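1/ Clearing off the living room coffee table today. Round glass top, and every bit of clutter shows twice in it.

2/ Left side is the worst of it. Black box, plastic bag, the clear crown-shaped piece. I only set things down "for a minute" back in March.
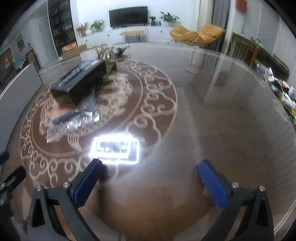

3/ Next job is sorting. Packages in one stack, decor back to the cabinet — the table came from Resmont for $80 and I'd like to see it again.

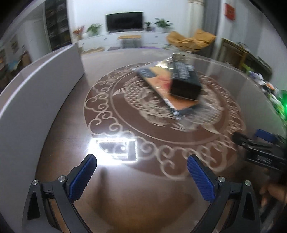 The fish in the middle is why I bought it. Glass cleaner next, then the shelves. I gave myself 38 minutes.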